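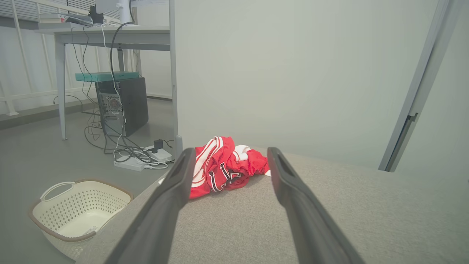

30 April 2024
Task: red cloth, pile to folded, gray upholstered surface. Two-arm teleop, leader arms on the Rimach bench. Operator M. Fankhauser, notes mine.

Target for this set is 100 kept demos. Start state is a fresh pile each time, dropped by hand from basket height. No smoothing before the record pedal goes down. In the November set we smoothed first and the policy never learned to deal with a real pile.

Leader gripper scaling changed from 100 to 70 percent of travel. At full scale the fingers snap shut on the last bit of trigger and take two layers when you want one. Meinrad prefers 70. Keep it for the whole set, do not mix.

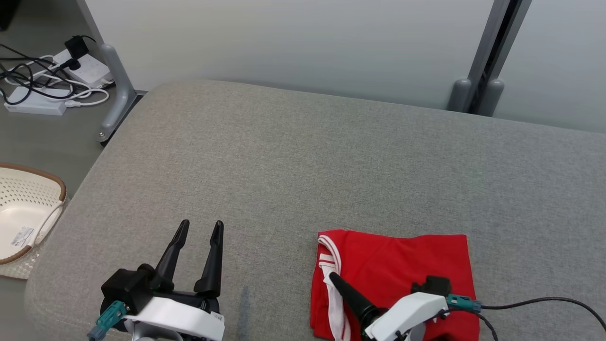 Head view. Left gripper empty, right fingertip on the white trim.

Approach on the trim: come in from above, slow, touch, close, then lift. If the first close misses, reopen and retry inside the same episode. Retries are kept. Episodes where the operator stops to think for a long time are not.

Cloth tends to slide toward the arm that pulls first. Park the idle arm clear of the cloth and off the surface, or it shows up as a contact in the force log.

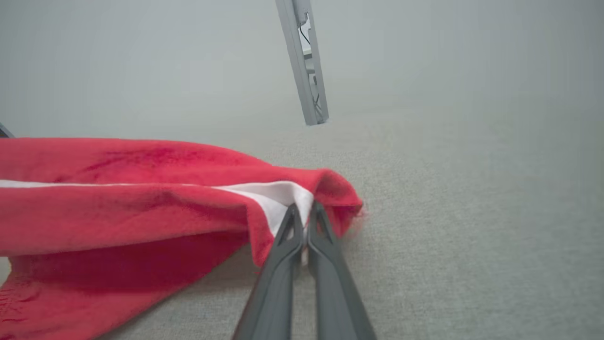 Wrist view, fingertips closed on a fold with the white band between them.

Wrist stream is the one to check for layer count. Head stream hides it behind the fingers. Eberhard's script flags any episode where the wrist stream lags the joint log by more than 2 ticks; 165 recorded so far, flagged ones not yet pulled. 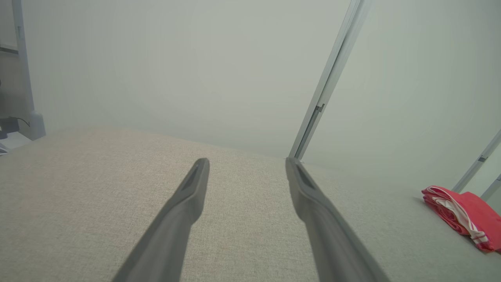

End of episode is grippers open, cloth released, arms back from it. Several early ones were cut before release and need a relabel in Fitik or they go in the reject folder.

To do: pull flagged episodes, recheck wrist exposure against the pale wall, ask Ornenden for spare finger pads.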